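How to get a stuck phone case off and clean it

Updated December 16, 2024

Quick one. People keep asking after the last post so writing it all down before I forget.

You need – dish soap, warm water, baking soda, old toothbrush, a soft cloth. Thats it. Skip the bleach, skip nail polish remover, both can cloud a glossy case.

Getting it off first. Start at a corner, top one by the camera usually gives easiest. Thumb on the lens side, push the phone out, peel the edge back with your other hand. Hard case that won't budge? Hair dryer on low, 19 seconds, try again. No knives, no screwdrivers. I scratched a screen that way in September and the repair wasn't cheap.
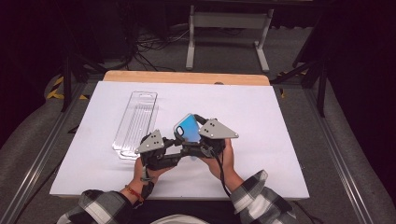

Case with a blue gradient back and a black-rimmed camera cutout.

Now wash. 500 ml warm water, a squirt of soap, case goes in for a few minutes. Brush the inside corners, then the button covers, then round the camera hole. Grit collects there and thats what marks the phone.

Stains – 3 parts baking soda to one part water, rub gently, rinse. Works on denim dye if it's fresh. Yellowed clear cases, no. That's the plastic aging, buy a new one.

Leather or wood cases: damp cloth only, dont soak. Same for anything with a magnet ring glued in.

Rinse well, shake it out, stand it up on a towel. Overnight if you can. Putting it back damp traps water agianst the phone.

Wipe the phone too while it's out. Cloth barely damp, keep clear of the ports.

I do mine every couple of weeks. Zahira Wuisan wrote in to say she uses a drop of baby shampoo instead of dish soap – fine too.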